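Civano Demonstration Kit: Set-Up and Presenter's Guide
Section 3. Running the toy kitchen demonstration at an open day
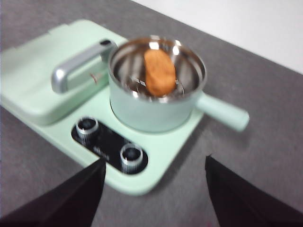

Yesenia Yupanqui read the first draft of this section and objected to the word "cooking." Nothing gets cooked, she wrote, and if the sign says cooking then the first ten-year-old in line will ask why the stove is cold, and you will have lost the room before the arm moves. She was right. The word has been taken out everywhere except on the old banner, which should be thrown away.

The kitchen demonstration is the one visitors ask for and the one that most often gives them the wrong idea. An arm reaches over a toy stove and lifts a toy piece of food from a small pot. People see it and tell their neighbors that robots can make dinner now. This section tells you how to set it up so that it works most of the time, and how to talk about it so that what you say matches what the arm did.

3.1 Before you agree to run it

Read the Civano sales sheet if you like, but don't quote from it. The sheet says the kit is "ready for any kitchen." It has been run by us on one table, with one stove, under the lights we brought. Moved to the lobby at Udero in September, with no other change, it missed the food on 46 of 110 tries. We don't know if that was the daylight or the lower table. Nobody tested the two separately, and until someone does, treat both as suspects.

You need:

One arm with the two-finger gripper fitted and the wrist camera plugged in
The toy stove and the pot that goes with it
Toy food, one piece in use and at least one spare
A plain table top with a dull surface
The barrier tape and its posts
The printed score sheet and two pens
A power strip of your own

Note: Do not borrow a shiny table. A glossy top throws reflections into the wrist camera, and the pot gives you plenty of those already.

3.2 Placing the table and the arm

1. Put the table where sunlight will not reach it at any time during the visit. Ask someone who works in the building where the sun goes after lunch. Do not guess from a morning walk-through.

2. Clamp the arm base to the table. Pull on it hard with both hands. If it shifts at all, tighten and pull again.

3. Run the power and camera cables off the back of the table and tape them to the floor.

4. Set the barrier posts 50 inches from the table edge on every open side. The standard Civano drawing shows them closer. Ignore the drawing. An adult leaning over the tape with a phone can reach farther than whoever made it seems to think.

5. Put the stop button on the presenter's side, within reach of your hand while you stand and talk. Press it once with the arm moving slowly, and watch the arm stop. Reset it.

Caution: If the arm does not stop at once, unplug it and call off the demonstration. Do not run it "just for the first group." Hand out the leaflets and apologize.

3.3 Setting out the stove

1. Lay the placement card on the table and set the stove inside its outline.

2. Put the pot on the burner area and turn it until the handle lines up with the mark on the card. The handle is the part most often knocked. Check it before every group.

3. Drop the food into the pot so that one end leans up toward the rim. Lying flat at the bottom is a much harder pick, and the arm fails it more often than it succeeds. The spare pieces are in the small bag in the lid of the case.

4. Remove the card. Leave nothing else within the arm's reach.

5. Open the camera view on the laptop and bring the gripper to its starting pose. Both fingertips should show near the bottom of the view, spread apart, with the stove between and beyond them. If only one shows, the camera has been bumped in its mount. Loosen, straighten, tighten.

Note: The view smears when the arm travels. A smeared view during motion is normal for this camera. A smeared view with the arm standing still is a dirty lens or a loose mount, and you should fix it before going further.

Note: The knobs on the stove do nothing in this demonstration. Visitors will want to see the arm turn one. It has not been trained to, and sending it there by hand control while letting people believe it chose to go is the sort of thing that got the Tudau booth talked about for a year.

3.4 The rehearsal

Do this with no visitors present.

1. Run ten picks. Mark each on the score sheet as clean, dropped or missed.

2. If you get seven or more clean picks, you may open.

3. If you get fewer, check the stove position, the pot handle and the lights, in that order, and run ten more. Keep the first sheet. It goes in the folder with the second one.

4. If the second ten are no better, switch to hand control for the whole day and put up the card that says "A person is driving this arm." The card must be where visitors can read it from the barrier.

Wilson Pacheco wanted the bar set at nine. I would have liked that too, but we would have opened at almost no site this year, and I'd sooner show an honest seven with the sheet taped to the table.

3.5 With visitors at the barrier

1. Wait until everyone is behind the tape. Count to three out loud if there are children, then start.

2. Run no more than 3 picks per group. After that people drift, and the ones who stay begin to reach over.

3. Say what the arm is about to try before it tries. "It is going to try to lift the food out of the pot" is enough. Do not say "it knows," "it wants" or "it decided."

4. When it misses, let it miss. Wait until the arm has gone back to its starting pose, then say that it missed and, if you know, why. Do not nudge the pot for it. People see you do it, even from the back.

5. Press the stop button before you put your hands on the table for any reason. That includes picking up dropped food.

6. Mark the result where visitors can see you do it.

Caution: The fingers close with enough force to pinch. No visitor handles the gripper while it has power, whatever their job title. Site managers are the worst for this.

Caution: Toy food is small enough for a toddler to put in the mouth. If a piece lands outside the barrier, pick it up yourself before the next run.

3.6 Questions you will get

"Could it do this in my kitchen?" No. It has been trained on this stove and this pot. A different pot may work and may not, and we have not tried enough of them to say.

"How did it learn?" People guided the arm through the motion many times and the recordings were used to train it. If they ask how many times, give the number on the training log for your unit. If the log isn't in the case, say you don't know.

"When will it cook for real?" You don't have a date. The Rizk brochure had one, and it has passed.

"Why a toy stove?" It is light, it is cheap to replace, and it can't burn anyone. Add that heat, steam, grease and knives are all problems this demonstration leaves alone. Visitors take that well. In my experience they trust the rest of what you say more after hearing it.

"Is somebody steering it?" Answer truthfully for that run. If you changed to hand control between groups, the new group has to be told.

3.7 Closing down

1. Send the arm to its rest pose and press the stop button.

2. Switch off at the strip, wait for the lights on the base to go out, and unplug.

3. Take the food out of the pot and wipe the pot inside and out with a dry cloth. Fingerprints on the metal change how it looks to the camera the next time.

4. Pack the stove and pot in their own bag. Keep them out of the bag with the clamps -- two stoves have been scratched that way, and a scratched stove needs a new rehearsal before it can be shown.

5. Add up the score sheet, write the site name and the table height on it, and say which lights were on. Sheets without the table height are no use to us, and most of the ones we get back don't have it.

6. Send the sheet in even if the day went badly. A folder of good days only is how the sales sheet got written.

3.8 Known faults in this version

The arm sometimes closes on the rim of the pot and lifts pot and food together. Visitors clap. Score it as missed.

After a long run the pick tends to land farther to one side. Restarting the laptop has cleared it so far. The cause has not been found, and the support desk's answer that it is "within tolerance" did not come with a tolerance.

The start button on the laptop screen can be pressed twice. The second press queues another pick, which begins with no warning when the first one ends. Until this is fixed, press once, take your hand off the trackpad, and keep the other hand by the stop button.

Section last changed October 20, 2026. Corrections go to Wilson Pacheco, with the score sheet attached.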